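How to Move Your Saves to a New Console Without Crying

Stoson's old handheld keeps its saves in internal memory, so pulling the game card and popping it into the new one moves nothing. I learned this with over 50 hours in Mendura and a house full of digital chickens.

Before you start, charge both machines past 40 percent. The transfer tool refuses to run below that and tells you so with a very small icon.

1. Update both consoles. Yes, the old one too.
2. Sign in to the same account on each.
3. On the old console, open Settings, then Data, then Send Saves.
4. On the new one, pick Receive Saves and type in the code.
5. Choose up to 4 games at a time. Larger batches tend to stall.
6. Leave both screens on until you hear the chime.

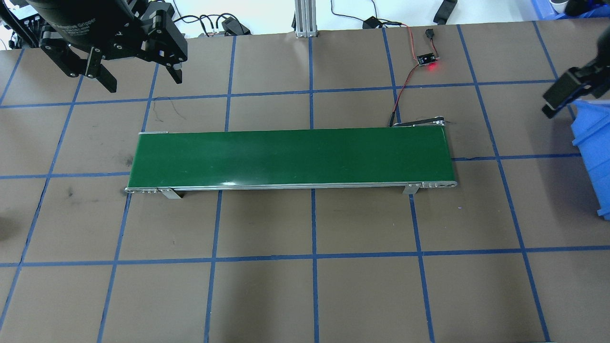
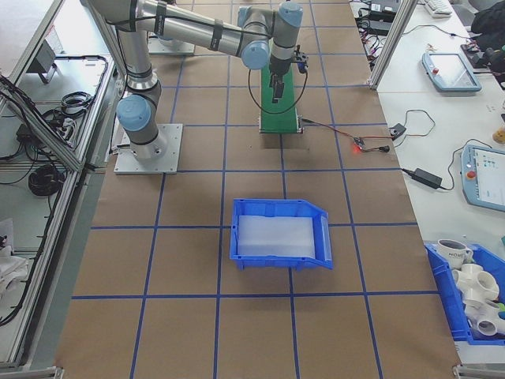
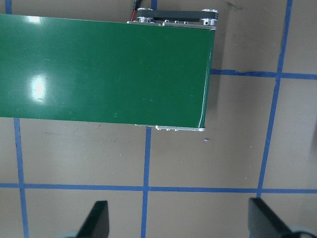

Wuseck and Holst, being older games, need an extra pass: launch each one once on the new console, quit at the title screen, then send the save. Skip that and the game makes a blank file and acts proud of it. Do your batches in a fixed order and keep them apart, like the squares taped out on that brown work surface, and you'll always know which games have gone across. Delete nothing from the old console until you've loaded every save on the new one and walked a few steps.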